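Speaker notes: "Teaching a Robot to Do the Laundry, One Sock at a Time"
Claletti project, spring meetup, Ekwood
Slot: 30 minutes including questions. Talk slowly. You never do.

Opening (no slide, just the title)

Wait for the door to stop banging.

Say hello. Say what we do in one breath: we drive a two-armed robot through ordinary household chores, we record everything, and we hand the recordings to a learning system in the hope that it will one day do the chore without one of us standing there.

Ask for a show of hands: who folded laundry this week? Then ask who enjoyed it. The second number is usually smaller. Move on before anyone defends ironing.

Warn them now that there is no dancing robot in this talk. If they came for the dancing robot, the coffee is good and the exit is at the back.

Slide 2: What one example is

Define the word, because we use it all day and forget that it sounds like nothing. One example is one try at one small job, from the starting pose to the end. Camera views, joint positions, hand positions, and a short line of text saying what the job was.

Our current job is "sort the clothes between the basket and the bed." People laugh at this. Let them. Then ask how they would write down, in numbers, where a shirt is. A mug has a handle and a bottom. A shirt has opinions.

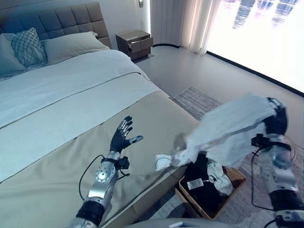

The operator wears gloves and a headset and sees what the robot's cameras see. Every movement of the operator's fingers gets passed along to ten mechanical ones, with a small delay that you stop noticing after the first afternoon and start noticing again when you try to butter toast at home.

Mention that we keep both hands in the recording even when only one is working. The first version of our software, Comurow, saved only the arm that moved. This was thrifty and wrong. The learning system had no idea what a resting hand should do, so it made something up, and what it made up was waving.

Slide 3: The count so far

1,056 examples in the set. Leave the number on the screen for a second, it cost us enough.

17 operators. 36 different garments, from tea towels to a bathrobe that we all hate. Someone will ask if 1,056 is a lot. For a person learning to pick up a shirt, it is an insult. For a learning system, it is a polite introduction.

Don't get drawn into comparing with text or photo collections. Those folks can copy theirs off a disk. Ours come in at the speed of laundry.

Slide 4: What makes a good example

Go through this one carefully, it's the part people write to us about afterward.

Boring is good. We want the operator to do the job the way they would on a dull evening. New operators perform. They lift a pillowcase as if unveiling a statue. It takes a day or so for this to wear off.

Varied is good too, and it pulls against boring. Same job, but move the basket, change the pile, turn the robot a little. Early on we reset the room so neatly between tries that the system learned where the basket was and ignored the cameras completely. It had, in effect, learned the room by heart. We moved the basket one foot to the left and it placed a towel on the floor with great confidence.

Mistakes stay in, as long as the operator fixes them. A dropped sleeve that gets picked up again is worth more to us than a clean run. A dropped sleeve that gets left there goes in a separate folder called Wuisan. There is a story behind the name. It is not a good story. Skip it unless asked. 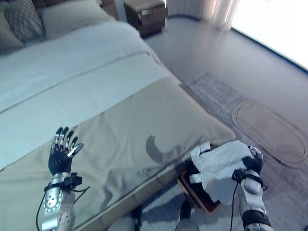
Pauses are the hard part. An operator stops to think, the hand hangs in the air, and the system dutifully learns that hanging in the air is a step in doing laundry. We had a model last winter that would take hold of a towel and then just reflect for a while. You could leave the room and come back.

So now we trim pauses at the start and the end, and flag the ones in the middle. A person looks at each flag and decides. Yes, a person. Yes, every one. Take the groan from the audience and keep going.

Slide 5: Labels

Short slide. The text line that goes with each example has to be written by someone who watched it. We tried letting operators write their own and got "shirt," "shirt again," and "shirt, sorry."

Current rule: name the thing, name the hand, name where it goes. If you can't tell what the thing is, say cloth. Cloth is a perfectly respectable word. We lost a whole afternoon in April to an argument over whether something was a blouse, and the robot did not care either way.

Color goes in only when there is more than one item in play. Dark and light pieces in the same batch are handy for this, and they also show up different problems. White on a pale cover in strong daylight loses its edges. Black in a shaded basket turns into one big lump of black. Worth saying out loud that most of our picking errors are seeing errors first.

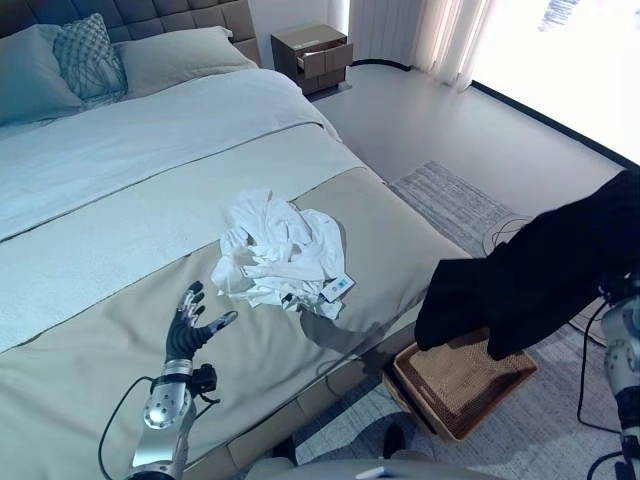
Slide 6: What it can do today

Be fair here. Don't oversell and don't do the modest shuffle either.

It can take a single garment out of a basket and put it down on a flat surface. It can do it with garments it hasn't met, if they aren't too long. Long things are trouble: the hand goes up, the garment keeps coming, and there is more garment.

It cannot fold. If anyone asks about folding, say "next year," as we said last year.

Slide 7: If you want to try this yourselves

Start with one job and one room. Write the job down before you record anything, then have someone else read it and act it out. We skipped this and had two operators sorting in opposite directions for most of a week.

Check the recordings the same day. A loose cable or a smudged lens will not announce itself.

Change operators often. Arms get tired, and tired arms teach tired habits.

Buy more hangers than you think. I have no technical grounds for this one.

Questions

Likely ones: cost (more than a washing machine), safety (stop button within reach, always, and show them where it sits on the console), can they have the data (part of it, the form is on the Claletti page under Downloads), will it do fitted sheets (no).

If the clock says there's time left, play the towel clip. Turn the sound off first, you can hear me talking to the robot.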